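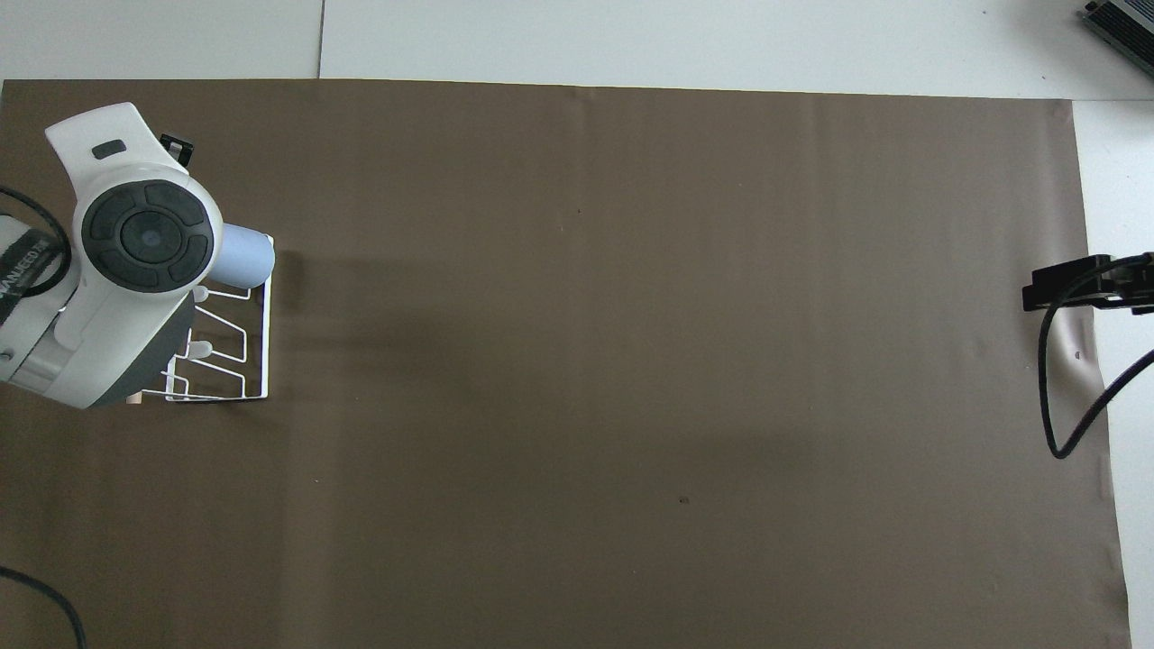

6/8/26
Shoe bench, foam wear, batch 3

Ran the second half of the midsole compression tests on the club shoes. Eun-seong did the first half and left the sheet on the shared drive, so the numbers below follow on from that one. Same fixture, same load, same rest time between cycles. I did not change the indenter.

Pairs on the shelf at the start: 19. All from members of the Ledside running club, all size tagged inside the tongue. One pair (tag L-07) came in with two left insoles. I tested it with the insoles out, as we do for the rest, so it should not matter, but I have written it on the tag.

Highest logged distance in this batch is 573 miles, on a pair of Firnon trainers. The owner keeps a paper log and I believe it. The other logs are a mix of watch exports and guesses. Where the owner wrote "since winter" I left the mileage cell blank. Nandi wants to fill these in from average weekly distance. I would rather leave them blank and lose the points. We should settle it before the next plot goes out.

Heel results first. The Barros pairs are still the stiffest after use. They started stiff, so that is no surprise, and the change from new is small. The Firnon pairs lost more at the heel than at the forefoot. The one high-mileage pair is not the worst of them. The worst is L-12, which has much less distance on it but a heavy wear patch on the outer edge. I measured L-12 twice, once before lunch and once at the end of the day, and got the same answer within the usual scatter.

Forefoot results are messier. The indenter sits partly over a groove in the outsole on the Barros, and if the shoe shifts even a little the reading jumps. I tried packing the toe box with the cork wedge from drawer two. Better, but it takes a long time per shoe and I am not sure the wedge itself is not giving a bit. Reran three Barros pairs with the wedge and marked them W in the last column. Do not mix W rows with the others.

Something to check: the bench load cell read 40 grams with nothing on it when I switched on. It was back to zero after warm-up. I zeroed again before the first shoe and after every fourth pair, and it held. If it does the same tomorrow I will swap the cable before blaming the cell. Last time it was the cable.

Cycle counter on the fixture stood at 3692 when I finished. The grease note on the side says to look at the guide rods every thousand or so, and the last initials there are from January. I wiped the rods and put a thin film on. Slight brown residue on the left one, none on the right. Initialed the note.

Room temperature was steady through the morning and crept up after the afternoon sun got to the blinds. Foam does soften when it warms up, so I stopped the heel runs when the thermometer had moved two degrees and did the weighing instead. Weights are in the same sheet, second tab. Weights are with laces, without insoles. Eun-seong's first half was without laces. I found that out after I had done six pairs, so I kept going the same way and will subtract a lace weight by brand. Someone needs to weigh a few laces. They vary more than you would think, the Barros ones are flat and long.

Call with Ondon at three. They are putting on the club's 10K in the fall and would like a short handout for runners on when to replace shoes. I said we could write a page but we are not going to give a single mileage number. The data so far do not support one. Two pairs with close to the same distance can be far apart on the bench, and we have nothing yet on how the runner feels it. Their contact took that fine. What they would like is a simple check a person can do at home. Nandi suggested the thumb press at the heel, comparing left with right. I am doubtful about it but we could try it blind: three of us press, write down a rank, then compare with the bench. It would take an hour at most. Nandi will make the score sheets.

Questions from club members that came back with the shoes, to be answered when we return them:
– Does rotating two pairs help? We have four owners who rotate. Too few to say anything.
– Does the washing machine hurt the foam? Not tested. Could do it with the spare Firnon pair if the club agrees to lose it.
– Can they have their shoes back before the long run? Yes for L-01 to L-10. The rest stay until the W reruns are done.

To do
Finish W reruns on the remaining Barros pairs.
Weigh laces, at least three per brand.
Ask the owner of L-07 which insole is missing and whether it was like that in use.
Move the blank mileage question to the group meeting.
Order more tags. The current ones smear when handled with damp fingers and I had to rewrite L-15.
Eun-seong to check my heel numbers for L-12 against the photos of the outsole. I may have swapped left and right in the notes on the first run, the sheet itself is correct.

Power off at the wall, fixture unloaded, shoes back on the shelf in tag order.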